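Moisture Uptake in Stored Field Peas Under Three Bag Types

Project report, second-year Agricultural Science
Kristof Leemans
October 28, 2023

1. Background

Field peas sold as seed are usually held over for one season between harvest and sowing. Small growers in the Comard district keep most of this seed in bags on a shed floor, as the quantities are too small to justify a sealed silo. Seed that takes up moisture from the air loses vigour, and above a certain moisture content it also moulds. The local advice is to use lined bags, but the growers I spoke to at Fakham use whatever is left over from the previous year.

The aim of the project was to compare moisture uptake in three kinds of bag over one storage period, and to check whether any difference carried through to germination.

2. Materials

The peas came from a single header load grown at Fakham. They were cleaned over a hand sieve to remove split seed and weed seed, then mixed on a tarpaulin before bagging. Three bag types were tested:

Woven polypropylene, unlined
Woven polypropylene with a loose polyethylene liner, tied at the neck
Multiwall paper, sewn

There were two bags of each type. The bags were placed on timber pallets in the Rimell store, which has a concrete floor and a corrugated roof with no insulation. A temperature and humidity logger was hung from a rafter above the middle pallet.

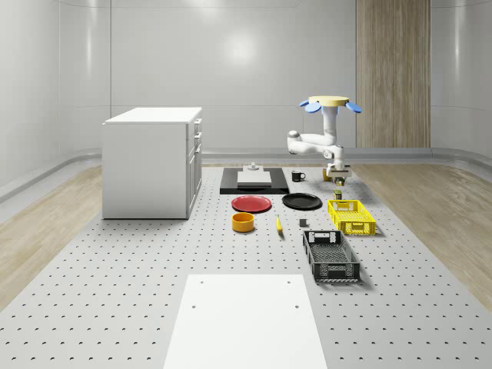 Moisture content was measured by oven drying. Whole peas dry slowly and unevenly, so each sample was ground coarsely first and weighed into lidded aluminium dishes. The dishes were cooled in a desiccator before the second weighing. Results are on a wet basis.

3. Sampling

Bags were sampled with a brass spear at the top, centre and base. The three portions from each bag were kept separate for the first and last samplings and combined for those in between. This was a compromise on oven space. It means the profile within each bag is known only at the start and the end of the trial.

Storage began in May and ran for 17 weeks. The lined bags had to be untied for each sampling and retied afterwards, so they were exposed to shed air more often than a grower's bags would be. The effect was not measured. It would tend to reduce the advantage of the liner.

4. Germination test

At the end of the storage period, 300 seeds from each bag type were set out between rolled paper towels and kept in the dark at a constant temperature. Seedlings were classed as normal, abnormal or dead. Hard seed was recorded separately but was too scarce to affect the comparison.

Towels were wetted by weight. In a trial run they had been wetted by eye, and several rolls had been waterlogged at the lower end, where seed rotted that would probably have grown. Those results were discarded.

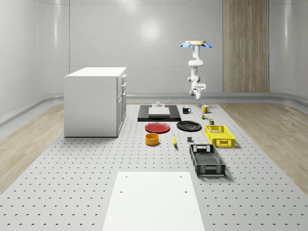

5. Results

The unlined woven bags gained the most moisture, and most of the gain came in the first half of the period, when the store was coldest and the humidity was highest. The paper bags followed the same pattern with a delay of some 2 weeks. The lined bags changed very little at the centre and only slightly at the top, near the tie.

At the final sampling the base of one paper bag was wetter than the rest of its contents. The pallet under it had a board missing, and the bag had sagged onto the concrete. The base portion from this bag has been left out of the average and is listed separately in the appendix.

Germination was highest in the lined bags. The paper and unlined bags could not be separated with the replication available. Abnormal seedlings were mostly of one type, with a stunted primary root, and occurred in all treatments.

6. Discussion

The moisture results agree with the general rule that seed moves toward equilibrium with the surrounding air at a rate set by the barrier. Paper slowed the change but did not prevent it. For a grower holding seed over a single winter, the delay has limited value, as the period of high humidity is longer than the delay.

Two bags per treatment is a weak basis for any claim about germination. The Hirano trial plots have offered shed space for next season, which would allow more bags and a second site with a drier floor. Mechanical damage should also be scored before bagging. Cracked seed coats take up water faster than sound ones, and the header settings for this load were not recorded.

The liners were reused from fertiliser bags and rinsed beforehand. New liners should be used in any repeat of the work.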